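Melina Petridis
Oct 2, 2025 · 3 min read

OK a few of you wanted to know how I do the taped grid, so have a thread. It's brown paper and blue masking tape and a fair bit of shuffling about on your knees or leaning over things, depending on where you've put it.

I use it for layouts. Anything where you need to know what goes where before you commit: stall plans, shelf plans, what'll sit next to what. Big squares beat small ones for me every time, I used to make them tiny and then nothing fitted inside one!

Paper first. Pull it flat and leave it alone overnight if you can. Stuff off the roll wants to curl back up and it will lift your tape at the ends. Bontu Bogale irons hers (low heat, tea towel on top) and I laughed at her for a whole year before I tried it. It's very good.

Then tape. Use the low tack blue sort, the decorating one. I had a roll of the Vundstead left over from doing the skirting boards and it comes off paper without taking the top layer with it, if you go slowly. Brown parcel tape is a disaster, please don't.

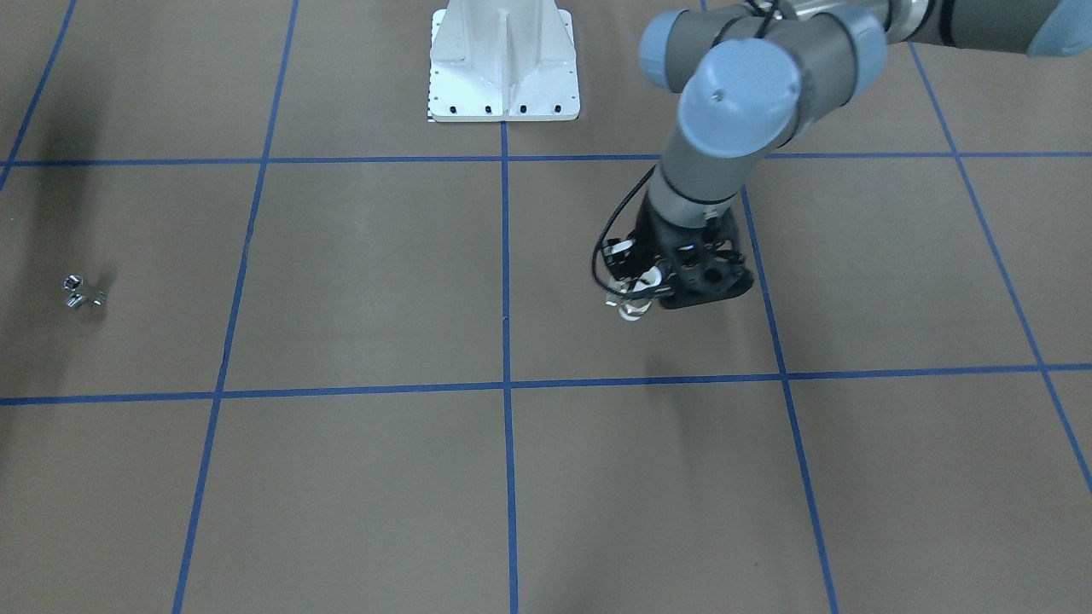 Also get the matte paper if there's a choice. The shiny side of the other kind catches every light in the room and you end up squinting at your own lines. Plus pencil doesn't show up on it.

Which order? I put the middle line down first and work outwards. Lahcen Amrani starts at one edge and marches across, and his come out fine too, but if I do that my mistakes pile up and the last column is always the skinny one.

Measure at BOTH ends of each strip. Small pencil tick at the top, small tick at the bottom, then join them up. Took me far too long to learn that one. I was measuring at the top, trusting my eye for the rest and getting a fan.

To lay a long strip: stick one end, pull out more than you need, hold it just off the paper and sort of lower it. Don't press as you go. Once it's down you can rub along it with a bit of cloth. If there's a wobble, lift back to the wobble and go again, the blue stuff forgives you.

Then the cross ones. I only bother with a couple because I want long roomy boxes and it's less tape to peel off later.

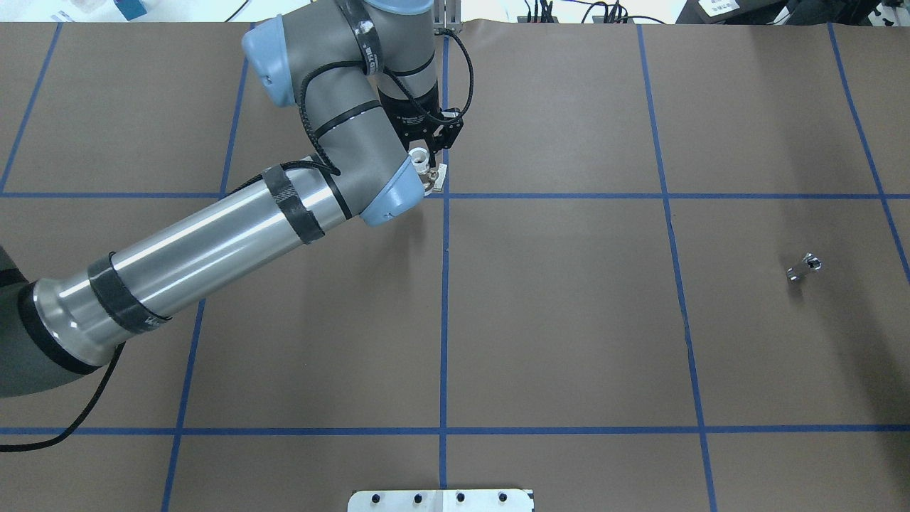
Five strips one way, two the other. Blue on brown.

Someone asked about labelling. I don't write on the paper, I write on scraps of tape and stick those in the corner of each square, so when I change my mind (constantly) I just move the scrap. Letters across, numbers down, same as a map.

Areti Lambrakis wanted to know if you can use string instead. You can! I've done it with string and drawing pins on an old board. But things snag on it, and you can't slide anything from one square to the next, so I went back to tape.

Getting it off: peel low, back along itself, nice and slow. If it's been down since November and you're reading this in spring then good luck to you. Warm it with a hairdryer.

And save the paper afterwards. Mine gets rolled up and used for wrapping, pencil ticks and all.

Might do one on the labels next, if I can find my decent pen.

Recent from Melina
14 uses for the end of a roll of tape
Brown paper: which side is up?
The Kavport shelf plan, part two
Pens that write on masking tape and pens that don't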